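Subject: Re: [home-automata] Can they do the laundry yet?
From: Keegan Bélanger
To: home-automata list

On the home-automata list, Aguirre wrote:

> I keep reading that the chores are nearly solved and I keep not
> believing it. My robot vacuum still gets stuck on the bath mat.
> Has anybody on this list seen a machine fold an ordinary piece
> of clothing, start to finish, without a person stepping in? I
> don't mean a towel. Towels are easy. And if it can be done, what
> is the hard part? My sister-in-law works at the Grosico laundry
> and she says they have machines for sheets and people for
> everything else, same as when she started.

Hi Aguirre, hi all,

Oh good, a question I can get excited about! I've been going over to the Oridex shop in Stidelstead whenever they'll have me, and clothes are what they work on there. Short answer: yes to folding a shirt, with a big pile of "it depends" on top. Your sister-in-law is right about the sheets, by the way. A sheet has four corners and they're all alike, so you can build a machine that does sheets and only sheets and it will run all day. Clothes are where that stops working.

The job looks like this. Two arms, a white table, and one top with no sleeves to fold.

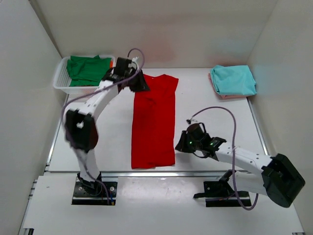 Red sleeveless top laid out between the two arms, basket at the back left, folded cloths at the back right.

A sleeveless top is a kind place to start, I'll admit. Sleeves roughly double the trouble, and hoods are worse. But look at how much there is to get right even so. The machine has to work out where the shoulders are and where the hem is, and the hem is never quite straight. Then both arms have to take hold at the right places and move together, or the whole thing skews and you get a fold that looks like I did it.

The part that won me over was the gripping. I went in thinking the hard bit was the planning – you know, which fold comes first. The people there laughed at me (nicely). Picking up one layer of thin cloth off a flat table is the thing! You and I do it by feel, sliding a fingernail under the edge, and we have skin that tells us whether we've got one layer or two. A gripper with two hard fingertips has to come down close to the table, close on the cloth, and hope it caught enough. Too high and it closes on air. Too low and it's pushing on the table.

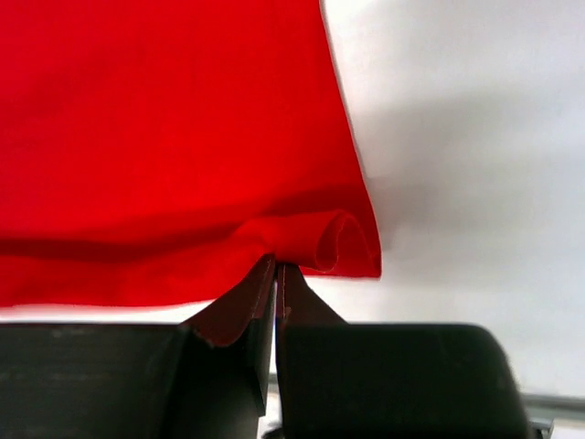 Vol. 5, p. 90

In that close-up the fingertips have hold of a gathered bit of red cloth near a corner, and you can see how the fabric bunches up into a little curl above them. I love that curl. It's also the kind of thing that makes a fold come out lumpy, and a person would smooth it flat with the other hand without thinking. Some setups do have a smoothing move for this. It's slow, but it's lovely to watch.

So, to your real question, can they do the chore? I'd split it up. Folding one known garment that's been laid out flat: yes, I've watched it, no hands but the robot's. Pulling a garment out of a heaped basket and getting it flat in the first place: sometimes, and that's the step I'd put my money on as the sticking point. Socks turned inside out, a bra, a fitted sheet: ask me again another January.

As for speed, I timed one fold at 200 seconds. My kid does a shirt in 5 if there's a game waiting. But a machine that takes 200 seconds can do it while I'm asleep, and I don't care how long it takes if the stack is there at breakfast. I'd be happy with almost 90 percent folded properly and the rest left in a heap for me.

What I'd love to hear from the rest of you is whether anybody has tried knits. Stretchy stuff seems like a different problem again, and the Oridex folks were a bit cagey when I asked. Also, Aguirre, does Grosico let visitors in to see the sheet line? I would drive over for that.

Keegan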